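Pre-match ground check, Plultow home end and main stand. Walked it in May ahead of the Dellow friendly. Notes by Ustyna Chornovol, done fast, sorry for spelling.

**Pitch**

- [x] Goal frames anchored, both ends
- [x] Nets pegged, no holes
- [ ] Corner flags: 2 bent, swap before warm-up
- [x] Sprinkler heads flush with the grass
- [ ] Goalmouth, Farby Road end. Still soft. Keeper complained last time, fair enough. More sand, then roll it

**Dugouts and tunnel**

- [x] Bench bolts tight
- [ ] Away dugout roof panel rattles, needs 3 new screws
- [x] Tunnel matting flat, taped at the joins
- [ ] Stretcher OK but straps missing, ask Grønli if they still have ours
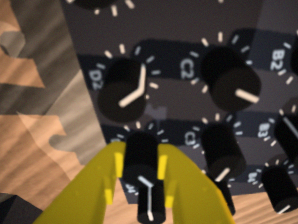 *Black knobs, white dial scales.*

**Stand**

- [x] Exit gates open outward, no chains
- [x] Stair nosings all there
- [ ] Handrail by row F loose at the bottom. Tape off untill fixed, no one sits next to it
- [x] Fire extinguishers in date
- [ ] PA fine at the front, mush at the back. Stewards need loudhailers as backup

Turnstile 2 sticking again. Oiled it. If it jams on the day open the side gate and count by hand, dont let a line build up on the road. 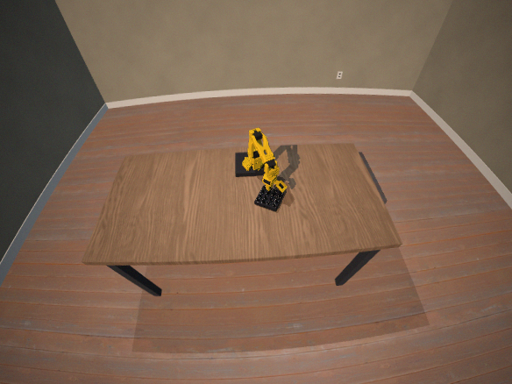

*Yellow arm over the black block, wooden table.*

**Medical and changing rooms**

- [x] First aid bags restocked, ice packs in freezer
- [x] Defib light green
- [ ] Away showers run scalding, valve wants turning down
- [x] Ref's room lock works, spare key on hook

**Still open**

Handrail first, then showers, then the rest. Recheck goalmouth morning of the game. Gates can't open with row F as it is unless the tape is up. Dellow want in early, told them 3 pm and no sooner.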